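토요일 오전에 쓰는 급한 메모 겸 근황

또 한참 만에 글 쓴다. 커피 식기 전에 끝내는 게 목표. 정리 안 됨 주의.

지난번에 시뮬레이션 쪽으로 데이터 모은다고 했었는데 그 후속. 프로젝트 이름은 그대로 Moffat. 집 안 정리 동작을 배우는 정책 하나 만들어보자는 거였고, 나는 시연 데이터 담당. 말이 담당이지 그냥 헤드셋 쓰고 하루종일 팔 휘젓는 사람임.

현재까지 모은 에피소드 588개. 이 중에 쓸만한 게 228개. 처음 이 숫자 나왔을 때 좀 멍했다. 반도 안 됨. 나머지는 뭐냐면, 집으려다 떨어뜨린 거, 중간에 내가 딴생각하다 멈춘 거, 시작 버튼 두 번 눌러서 앞부분 날아간 거. 마지막 유형이 제일 억울하다. 동작은 완벽했는데.

그래서 이번 주에 규칙을 좀 바꿨다.

일단 시작 자세 고정. 예전엔 매번 팔 위치가 제각각이라 앞 2초가 다 쓰레기였다. 지금은 리셋하면 무조건 같은 자세에서 출발하고 거기서 살짝만 흔들어준다. 너무 똑같으면 또 그거만 외워버리니까.

실패한 것도 안 버림. 따로 폴더 만들어서 넣어둔다. Lusoren 포맷이 성공/실패 태그를 지원하길래 (문서에는 한 줄밖에 없음. 한참 찾았다) 일단 붙여만 놓는 중. 나중에 쓸지는 모르겟다.

그리고 속도. 이게 의외로 컸다. 나는 빨리 하면 좋은 줄 알았는데 재생해보니까 물건에 닿기 직전에 확 꺾는 버릇이 있더라. 모델도 고대로 따라함. 책상 앞까지 잘 가다가 마지막에 홱. 내 나쁜 버릇을 기계가 흉내내는 거 보는 기분 별로다. 요즘은 닿기 전에 일부러 숨 한번 쉬고 들어간다.

방 종류는 이제 7개. 원래 Undcombe에서 받은 주방 위주였는데 침실이 늘었다. 침실이 어려운 게, 가구가 덩치가 커서 팔 둘 곳이 애매함. 책상 쪽으로 왼팔 뻗으면 오른팔은 침대 근처에서 갈 데를 잃는다. 양팔을 동시에 생각해야 하는데 사람은 평소에 그런 생각을 안 하고 사니까 자꾸 한쪽을 까먹음. 노는 팔도 데이터에 다 찍힌다는 걸 에피소드 한참 모으고 나서야 깨달았다. 어정쩡하게 떠 있는 팔도 배운다 얘는.

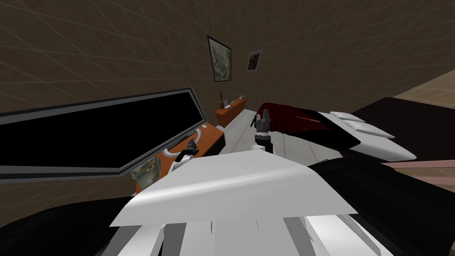

암튼 그래서 쉬는 팔 자세도 정하기로 함. 몸통 가까이 접어두는 게 제일 무난한 거 같은데 그러면 시야를 가릴 때가 있어서 아직 고민중. 혹시 양팔로 수집해본 분 있으면 댓글로 알려주세요. 진짜로 궁금함.

학습은 Puton 서버에 걸어놨다. 228개로 한 번, 실패 섞어서 한 번. 돌아가는 동안 조명이랑 벽 타일 색 바꾸는 랜덤화 스크립트 손보는 중인데 벽 색깔 바꾸니까 그림자가 이상해져서 원복했다가 다시 바꿨다가 이러고 있음. 오전 다 감.

손목도 좀 아프다. 컨트롤러 오래 쥐고 있으면 엄지 밑이 뻐근해지는데 이거 스트레칭 따로 있나? 다음주엔 하루에 몰아서 말고 나눠서 하려고 한다. 피곤할 때 모은 건 어차피 거의 다 걸러내게 되더라.

결과 나오면 그래프 올리겠음. 커피는 이미 식엇다.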